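3. Materials and Table Arrangements

3.1 Dishware and surface

The study of everyday table clearing requires a set of dishes that differ in size and color and that may be placed inside one another. The Vulirholm set was selected for this purpose. It consists of plastic bowls and cups in plain, bright colors, among them purple, orange, blue, red and lime green. The table was covered with a dark green cloth, which gave a uniform ground for every arrangement. In the nested condition, bowls were placed one inside the next, so that a red, a purple and a blue rim could be seen together from above. Cups and remaining bowls were set down separately, and it was permitted for them to lie on their sides or upside down.
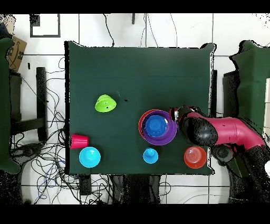 3.2 Spread arrangements

An arrangement was classed as spread when the bowls stood apart on the cloth and had not been nested. Large and small bowls were mixed without regard to color, and a cup could be left standing toward the back edge. Spread arrangements are common at the end of a shared meal, and they place the greatest demand on the person who must decide which bowl will serve as the base of a stack.
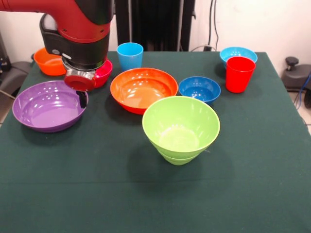

The base is of interest for a second reason. In the earlier Skidbridge survey, conducted in August, 56 of the 84 households reported that they begin a stack with whichever bowl is closest to hand. The remaining households reported that they look first for the widest bowl. The coding scheme therefore records both the position and the relative width of the base.

3.3 Stacks with a mismatched top

A stack was classed as mismatched when its uppermost bowl was wider than those below and did not settle level. A large purple bowl resting at a tilt on nested lime-green bowls meets this definition.

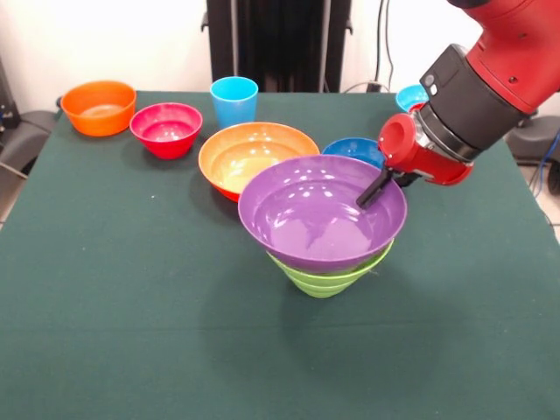
Coders were instructed to record the tilt as slight or marked, and to make no judgment as to whether the stack would stand. Disagreements were referred to Inês Lobo, whose decision was final. Following the procedure of Owusu, 35 arrangements were coded twice.

3.4 Overhead record

Views from above were used to establish the distance between dishes and the share of the table left open. Plates and other shallow dishes were coded separately from bowls wherever the two could be told apart.

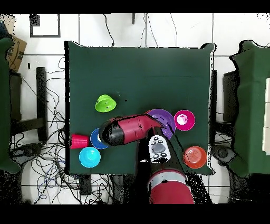 Figure 1. Dishes on the green tabletop, seen from above, with the arrangement mostly on the lower half of the table.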